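Print this page | E-mail this release
Shares: 16 | Comments: 0

Clikell Brings Robot Arms to Cup Sorting and Rack Loading at Its Otora Wash Center

Reusable cup service moves wash line staff off repetitive lifting, with no job cuts planned
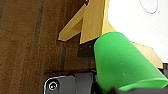

A green plastic cup at the robot's gripper, beside pale wooden boards, during handling work.

OTORA – Clikell, which rents and washes reusable cups and tableware for events, schools and workplace cafeterias, said this August that it has put robot arms to work at its wash center in Otora. The arms pick up used cups, turn them to the right position and set them in racks before washing. People on the floor continue to check, repair, count and pack everything that leaves the building.

The center employs 50 people across two shifts. Clikell said all of them have kept their jobs and their hourly pay, and that the company has agreed in writing not to reduce the number of floor positions as a result of the new equipment during its first two years of use.

The system was supplied and installed by Mäkelä, an automation firm that builds handling equipment for small and mid-sized plants. The control software, called Zitness, is also a Mäkelä product. It uses a small camera mounted near the gripper to find each cup and decide how to take hold of it.

"Loading racks was the job most people asked to get off of," said Zanele Joubert, operations manager at the Otora center. "You reach into a bin, you grab a cup, you flip it, you set it down, and you do that for a whole shift. We had people going home with sore wrists and shoulders. We tried shorter rotations and lower tables first. Those helped, but the reaching was still there."

What the arms do

Used cups come back to the center in mixed bins. They arrive at all angles, and they come in several sizes and colors. Before they can be washed, they have to be separated and placed upside down in racks so that water drains out of them.

Two robot arms now do most of that work for cups. Each arm looks into its work area, picks one cup, turns it and places it. When the software is not sure of its grip, the arm leaves the cup where it is and moves to another. Cups that have been passed over more than twice are pushed to a side tray, where a worker deals with them by hand.

At its current setting, each arm places 700 cups an hour. That is slower than an experienced worker at the start of a shift. Clikell said it chose the setting to keep the arms in step with the washer, which was already the slowest part of the line.

Plates, bowls and flatware are still loaded by hand. Mäkelä and Clikell looked at plates during planning and decided against including them. Stacked plates tend to stick together when they come back from an event, and separating them takes more care than the present gripper can manage.

Changes on the floor

Before the arms were installed, 16 people worked in rack loading at some point during each day. Four people a day are now assigned to the area, two on each shift. They keep the bins supplied, clear the side trays and watch for cups that are cracked or badly stained.

The other positions have moved to inspection, packing and a new repair and relabeling bench. The bench had been discussed for several years. Scuffed cups that are otherwise sound are now cleaned up and returned to use there, and cups that are no longer fit for drinks are set aside for recycling.

Workers were asked to list their preferred assignments before the change. Joubert said most people received their first or second choice. A few asked to stay with rack loading and were placed there.

Châu Dương has worked at the center for six years and spent most of that time loading racks. She is now one of the line leads in charge of the robot area on the early shift, which starts at 6 a.m.

"I was against it at first, and I said so at the meeting," Dương said. "I thought they would keep two of us and that would be that. What I do now is different. I walk more and I lift less. I had to learn the screen, and I had to learn when to stop the arm and when to leave it alone. The first few weeks were slow and we stayed late more than once."

Dương said some parts of the job still need work. The side trays fill up quickly when a large order of mixed cups comes back at the same time, and two people can be stretched thin when that happens. The center has started calling in a third person from the inspection tables on those mornings.

"The arm does not know that a festival just ended," she said. "We do, so we plan for it."

Training and pay

Every floor worker took a 20-hour course during paid time before the system went into regular use. The course covered safe entry to the work area, emergency stops, restarting after a stop, and basic cleaning of the gripper and camera. Mäkelä staff taught the first groups. Dương and three other line leads now teach new hires.

Workers who complete a second course may clear faults and change settings within limits set by the supplier. Those who hold that role receive a higher hourly rate. Clikell said the second course is open to anyone who has been at the center for at least six months, and that no earlier technical experience is needed.

Course materials are printed in the languages most used on the floor. After comments from the first group, the on-screen messages were also rewritten in shorter sentences, and the fault numbers were replaced with plain descriptions of what had gone wrong.

Safety

The arms work inside a marked area with gates. Opening a gate stops both arms, and they do not start again until a worker closes the gate and presses a reset button outside it. Maintenance is done with the power locked off.

Noise was one of the concerns staff raised before installation. Mäkelä moved the air supply for the equipment to a separate room and added covers to the rack conveyor. Clikell is taking sound readings at the nearest work positions each month and posting them in the break room.

The cameras on the arms are used to find and grip cups. Clikell said they are not used to measure or review the work of employees, and that this is part of the written agreement with staff. Images saved by Zitness for fault checks are deleted after a set period.

How the system was tested

Mäkelä and Clikell began with a single arm on a trial bench away from the main line. Cups were set out standing, lying on their sides and leaning against other objects, and the arm was asked to pick them up and move them. Workers from the center took turns setting out the cups, and they brought in the kinds that had given them the most trouble by hand.

Those sessions led to several changes. The pads on the gripper were replaced with softer ones after early versions left marks on thinner cups. The approach speed was lowered for cups lying on their sides, which can roll when touched. The lights over the bins were also changed to reduce glare on shiny plastic.

"The people who had been doing the job knew which cups would be hard before we had run a single test," Joubert said. "That saved us a lot of time – and probably some broken cups."

Next steps

Clikell will review the system with staff after its first full event season. The review will cover injury reports, overtime, side tray volume and the results of a staff survey. A summary will be shared with all employees and with customers who ask for it.

The company has no current plans to add arms at Otora. It is considering a similar setup at a second wash center and said it would hold staff meetings there before placing any order.

About Clikell

Clikell supplies reusable cups, plates and flatware to event organizers, schools and workplace cafeterias. The company delivers, collects, washes and repairs its own stock.

About Mäkelä

Mäkelä designs and installs automated handling equipment for washing, packing and light assembly. Its Zitness software is used to guide robot arms in work with mixed items.

Press contact
Clikell Communications, Otora Wash Center
Interviews with floor staff can be arranged on request, between shifts.

Print | E-mail | Share (16)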